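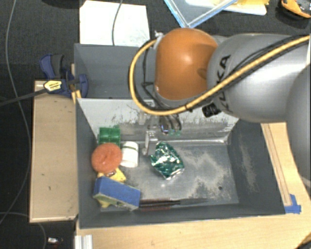 ## Prosser Scout Group: Leaders' and Parents' Meeting, June

**Present:** Inese Grigaitė (chair), Bradley Wainwright (Cubs), Vanderleia Honorato (Scouts), Margus Mägi (quartermaster), Povilas Krūmiņa (taking the minutes), and a very good turnout of parents, which was lovely to see on such a warm evening.

Inese opened at 7:10 once the extra chairs had been found, and thanked everyone for coming when there was clearly a good deal of grilling going on elsewhere in town.

### Last meeting

The minutes were read and agreed, with one correction: it was Vanderleia, and not Povilas, who offered to wash the neckerchiefs. Povilas apologizes and is grateful it was caught in time.

### The canoe weekend at Wemora

Most of the evening went on this, and quite rightly. Vanderleia reported that the lake site is booked for the Scouts and for any Cubs in their last year with the pack. We have the lower field again, the one with the good shade and the long walk to the restrooms. The cost will be $94 per child, which covers food, canoe rental and the badge. Bradley asked whether families with two children coming could pay in parts, and everyone felt that was only fair, so please have a quiet word with Inese if it would help. It really is no trouble and it goes no further.

There was a long and friendly discussion about swimming. Every child going out in a canoe needs to have passed the swim check first, even if they passed one last summer. Bradley will run these at the Brumar pool over the next few club nights. One of the parents asked if goggles are allowed, and they are. Another asked about children who are nervous in deep water, and Vanderleia spoke very kindly about this: they can paddle in the shallow bay with a leader in the same boat, and they will still have a splendid weekend and eat just as many marshmallows.

We still need four more adults to stay overnight. You don't have to know one end of a canoe from the other. If you can stir a pot of chili or tell a story at the campfire, we would be delighted to have you, but do get your background check form in early as they are slow coming back at this time of year.

### Tents and equipment

Margus has been through the whole store, and the meeting gave him a well-earned round of applause. The green patrol tents are sound apart from one zipper. The old dining shelter has mildew along one seam, and he would like to try cleaning it before we talk about a new one. He also asks, with great patience, that tents be put away with their own poles.

### Pulov hike

Bradley said the Cubs had a wonderful time on the Pulov trail, blisters and all. About 60 people came, counting brothers, sisters and grandparents, and the sing-along on the way down could be heard from the parking lot. He would like to make it a yearly thing. Agreed very happily.

### Any other business

- A blue water bottle and a single left boot are in the hall closet.
- Vanderleia would welcome spare wool for the knotting table, any color.
- Inese will ask about a later finish for the Scouts in the fall.

The meeting closed at 8:50, with lemonade and the last of Margus's rhubarb cake. Next meeting after the canoe weekend, same place.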